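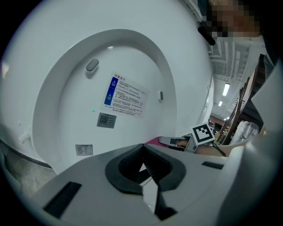
Raised toilet lid with its warning sticker, and two hand-held grippers at work. Photo: Dullau Shared Workshop.

MEDIA RELEASE – for use from Monday, 9 a.m.

Grulledberg workshop group publishes plans for a home-built toilet lid robot

GRULLEDBERG – Members of the Dullau Shared Workshop have released the plans, parts list and a fairly candid build log for Kobori, a small robot arm meant to raise and lower a toilet lid in an ordinary home. The group is aware that a hand does this already.

Kobori began as a winter project after a members' night on household automation, at which every proposal involved either coffee or the cat. The toilet lid won on the grounds that it has one hinge and no opinions. Both assumptions have been revised. A lid is smooth, heavily curved and offers very little to hold, and the rubber bumpers on its underside are in the way of the most obvious place to put a finger.

Before programming any motion, members work the job through with hand-held grippers, so that a person's wrist does the thinking and the recordings can be used to train the arm later. The log lists 295 recorded lifts and closes so far, with 58 set aside as unusable. Reasons given in the log include "dropped it", "wrong lid" and "lunch".

Total spending on the arm stands at $1,014, against an original budget of $700. The difference is itemized in full, including a second motor ordered in the wrong size and a third ordered in the same wrong size. Labour is not included, and members have asked that it never be calculated.

The controller is an Ultell, an open board designed at the workshop for an earlier curtain-opening project. The curtain opener was retired in October and its remaining parts have been absorbed into Kobori's shoulder joint, where they account for most of the noise.

"We set out to save people a small effort, and have so far spent a very large one," the workshop said in a statement. "We regard this as normal for the hobby. The closing motion is coming along. The quiet closing motion is a separate milestone."

The plans cover the arm, the mounting bracket and the gripper finger, along with a drilling template that should be printed at full size and then measured, as the first one was not. Anyone building a Kobori at home will need a drill press or a neighbour with one, some patience with wiring, and the agreement of everybody else who uses the bathroom.

Kobori is not a finished product and is not for sale. Builders are asked to keep it on the bench until they have fitted the stop switch described in the plans.

The workshop will hold an open build night on Monday at 7 p.m. Visitors may try the grippers for themselves. The building's own washroom remains fully manual.

ABOUT THE WORKSHOP
The Dullau Shared Workshop is a member-run space in Grulledberg with wood, metal and electronics benches. Plans and the build log are available at the front desk on a memory stick, which must be returned.

MEDIA CONTACT
Kobori build group, Dullau Shared Workshop, Grulledberg

– 30 –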